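Course handout 4: Shelf Life and the Dates on the Label
Posted in June by the course instructor
4 min read

Last time we left off at spoilage by microbes, with half the room vowing never to eat rice again. Please eat rice. Just put it in the fridge before you go to bed.

Today's subject is the date on the package, which most people read as a verdict and most manufacturers mean as a suggestion. Two kinds of date matter for this course. A quality date tells you how long the maker is willing to stand behind the taste. A safety date is about getting sick. They are often printed in the same tiny type, in the same spot, by the same machine, and then we blame shoppers for mixing them up.

How does a company pick a quality date? It stores the product, opens some every so often, and has a panel taste it. When enough tasters notice that something is off, the clock stops, and the printed date is set some way before that. Our case study is Fenima, a maker of bottled drinks and jarred sauces. Its first storage trial ran for 588 days, at which point the tasters were still polite about the sauce and openly rude about the lemon drink. You have the score sheets in your packet. Read the comments column; it is better than the numbers.

Storage trials are slow, so companies cheat in a respectable way. They keep samples somewhere warm and watch them age faster. The usual rule of thumb says that many reactions run two to three times as fast for each rise of 10 degrees Celsius. It works nicely until the warm room sets off a reaction that would never have happened in your kitchen cupboard. Fenima's Kivi sauce separated in the warm room and sat there in layers, while the jars on the ordinary shelf were fine.
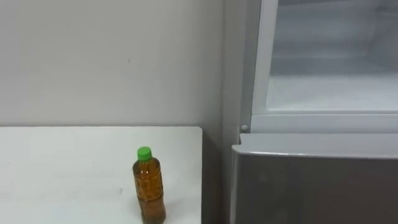 Does a quality date still count once the package has been opened?
It stops being much use. The date assumes a sealed package, and opening lets in air and microbes, so from then on you go by the storage directions on the label, such as "refrigerate and use within so many days."

Back to the packet. Table 2 compares Dremurine and Lutard, the two sauces everybody confuses in the homework. Dremurine is the acidic one. It fades in color long before anything worrying happens to it. Lutard is milder and fattier, so its trouble is rancid flavors. If your answer has Lutard fading and Dremurine going rancid, you have swapped the columns, and you are in good company: 15 of you did it on the practice sheet.

For next class, read pages 49 onward in the course reader and find one dated package at home. Write down the exact wording next to the date and decide whether it is about quality or safety. Do not bring the package. Last year's yogurt is still spoken of in this building.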